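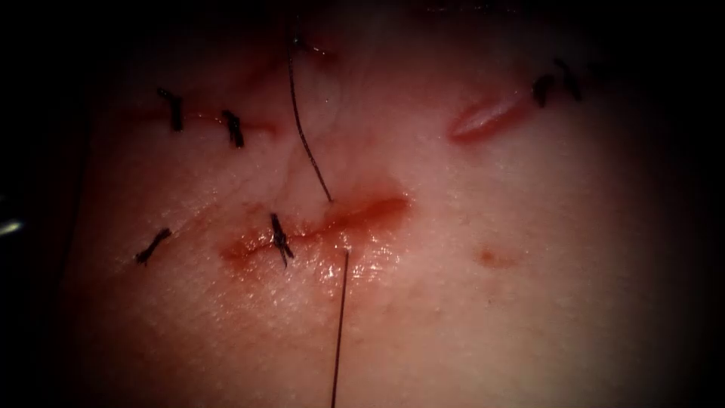
How Your Skin Mends Itself

Sooner or later you will fall off something. It might be a bike, a wall, or a chair you were told not to stand on. When it happens, you will probably make a lot of noise. Your skin will make none at all. It will simply get to work.

Skin is the largest organ you own. It keeps the rain out and your insides in, and it does this all day without being thanked. It comes in two main layers. The top one is the epidermis, which is thin and made mostly of cells that are dead or thinking about it. Underneath is the dermis, where you will find blood vessels, nerves, sweat glands and the roots of your hairs. If a scratch doesn't bleed, it has only reached the top layer. If it does bleed, you have met the dermis.

Step one: stop the leak

When a blood vessel is cut, the first thing it does is squeeze itself narrower, a bit like you pinching a hosepipe. Then the platelets arrive. Platelets are tiny bits of cell that drift about in your blood, apparently doing nothing, until there is a hole. Then they turn sticky, grab the edges and grab each other.

A clump of platelets is a decent plug but a wobbly one. So your blood also makes a stringy stuff called fibrin, which forms a net over the gap. Blood cells get tangled in the net, and the whole lot sets into a clot. On the outside, the clot dries into a scab.

A scab is a lid. It keeps dirt out while the builders are in. You will want to pick it. Everybody wants to pick it. If you do, the lid comes off and the builders have to make another one, and they are not paid extra.

Step two: clear up the mess

Next, the skin near the cut goes pink, warm and puffy. It looks as if things are getting worse, but a little of this is normal. The blood vessels close by have opened wider to let more blood through, and with it come the white blood cells.

White blood cells eat germs. They also eat damaged cells and other rubbish. They have no table manners and they don't leave anything on their plates.

If a cut gets more and more sore, or oozes yellow or green, or you start to feel ill, the germs may be winning. Tell a grown-up, who will know whether to ring the doctor.

Step three: build

Now the real building starts. Cells called fibroblasts crawl in and make collagen, a tough, stretchy material that works rather like rope. New blood vessels grow to bring in food and oxygen. Up at the top, skin cells creep in from both sides, under the scab, until they meet in the middle. Once they have met, the scab isn't needed any more and falls off, usually in the bath.

Creeping takes time. A narrow gap is soon crossed, and a wide one is a long walk if you are a cell.

When skin needs a hand

Some cuts are too deep or too wide for skin to manage neatly alone. Then a doctor or nurse may close them with stitches, which are also called sutures. First they clean the cut and use medicine to make the area numb. Then they use a curved needle and special thread to bring the two edges together. Each stitch is tied in a knot, and the ends are snipped short.

The stitches don't do any healing. They only hold the edges still so that the cells have less far to creep. Some threads melt away inside you after a while. Others have to be taken out, and people who have been dreading this are often a little disappointed by how dull it is.

Small cuts can sometimes be closed with paper strips or with medical glue. Please note the word medical. The glue in the craft drawer is for egg boxes.

Step four: tidy up, slowly

When the cut has closed, you will think the job is finished. Your skin will disagree. For months afterwards it carries on sorting out the collagen, swapping the rough first lot for something stronger.

Deeper cuts leave a scar. The collagen in a scar is laid out in straighter lines than in ordinary skin, so it looks and feels different. Scars don't grow hair and they don't sweat. They do usually fade, and they come with a story, which you may improve as you get older.

What you can do

Wash a small cut under clean running water. Press on it with something clean if it is bleeding. Cover it with a plaster, and change the plaster when it gets wet or grubby. If the cut is deep, gaping, full of dirt, or won't stop bleeding, keep pressing and fetch a grown-up straight away.

After that, leave it alone - yes, the scab as well.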